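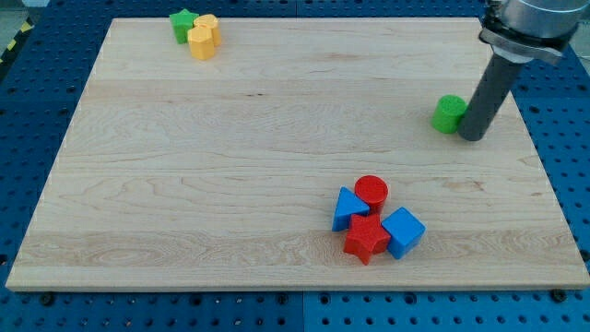
Birdie Tillman
Contributing writer

The Ferry to Brilville

Lev Lytvynenko bought his ticket at the window in Drultside and put it in his shirt pocket. It was July and the waiting room had one fan. The woman at the window told him the boat was running late on account of fog.

He had his father's coat over his arm. It was a winter coat, too heavy to wear, and it had not fit in the suitcase. His sister wanted it. She had asked for the coat and the radio, and the radio had stopped working years ago, so he was bringing the coat.

"You going over for the fair?" the man next to him asked.

"Family," Lev said.

"I used to work over there. Nwosu cannery. We put out 4000 cans a shift in a good week." The man looked at the coat. "You'll be hot in that."

"It isn't mine."

The man nodded and went back to his newspaper.

The fog lifted a little after noon. Lev sat on the upper deck with the coat across his knees. Halfway over he went through the pockets, which he had not done before. In the left one he found a bus transfer and a key with a paper tag. The tag said 114 in his father's handwriting.

He didn't know of any door with that number. His father had lived in the same house on Ininetti Road for almost all of his life, and the number there was 2.

His sister was standing on the dock in her work shoes. She took the coat from him and held it by the collar.

"It's smaller than I remember," she said.

"Did Dad ever rent a room anywhere?"

"Why?"

He gave her the key. She read the tag, turned it over, and read the blank side too.

"Let's eat first," she said, and they walked up to the car.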